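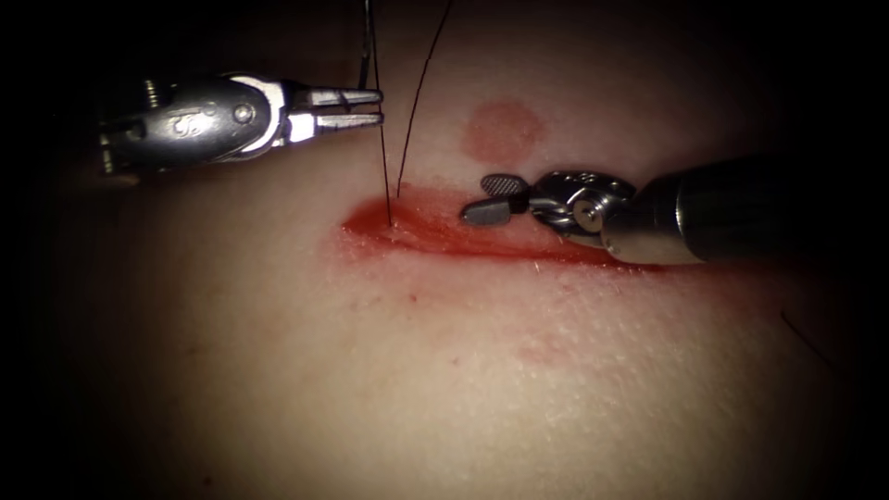

The county's decision to end its free walk-in flu shot sessions in Kedmont will hit shift workers hardest, says Korkor Kwofie, a public health nurse who ran the sessions for six winters.

Kwofie said the county told staff in April that appointments would be required from the coming season. Bookings will be taken online or by phone between 9 a.m. and 4 p.m.

"The people who came to us were getting off work at the packing plant at six in the evening," she said. "They didn't plan it. They saw the sign and came in."

Last season the walk-in sessions gave 1,769 shots, according to Kwofie's own records. Nearly 500 of those went to people who said they hadn't had a flu shot in the past five years. "That second figure is the one I kept bringing up in meetings," she said.

The county has said walk-in sessions are hard to staff and that some evenings draw very few people. Kwofie doesn't dispute that. On the slowest night, 27 people came. On the busiest there were 170, and the line went out to the parking lot.

"You can't staff for both, I understand that," she said. "But you could drop the slow nights and keep the others. We asked for that and didn't get an answer."

Octavio Gaete, a family doctor in nearby Ulmont, takes a different view. His clinic moved to appointments three years ago and he says fewer doses went to waste afterward.

"We know what to take out of the fridge in the morning," Gaete said. He agreed that the phone hours were too short – his own clinic takes calls until 8 p.m. – and said the county should look at that before the fall.

Kwofie said she would also like the booking page translated into Spanish. At present it is only in English. She has offered to help older residents fill in the form at the Kedmont library, where she already does blood pressure checks twice a month.

She has asked to speak at the next county health board meeting. The new booking system is due to open in September.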